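Frandsen Laundry Assist, reviewed after a season in a staff laundry
By Margaux Masson
Nov 28, 2018

Frandsen sells this as a way to get the washing done while your staff do something better. I spent most of September in the laundry room at Bovent, a care home that leases the system for its towels and uniforms, and I wanted to know what the something better was.

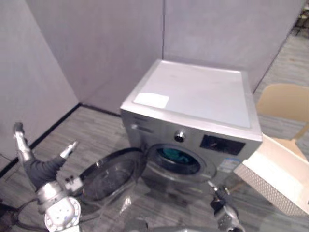 3 min read

The washer is an ordinary front-loader, and that's the best thing about the package. You keep your machine. You don't keep your floor space, as the arms need clear room in front of the door and the basket has to be where they expect it.

Speed is the weak spot. A load that Halldóra Bech moves in a couple of minutes took the system about 45. It runs at night, so Frandsen says that doesn't matter. It matters to Halldóra, who comes in at 6 and finds out what got stuck.

Her job used to be laundry. Now it's laundry plus clearing faults, plus a log sheet, on the same pay grade. She does like the break for her back (I would too), and she has stopped dreading the wet towels. But her hours went down by 8 a week, and I couldn't find the manager who'd promised they wouldn't. 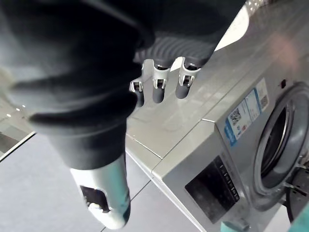
Door and drum work is acceptable. Settings are another story: with anything beyond the standard wash, Halldóra still turns the knob herself. Small items are a gamble, and socks are hopeless.

Training is a 64-page manual and one phone call. The lease is 3556 a year before service visits. Ask for the service price in writing, and ask your laundry staff before you sign. Bovent did the first.

Two stars out of five.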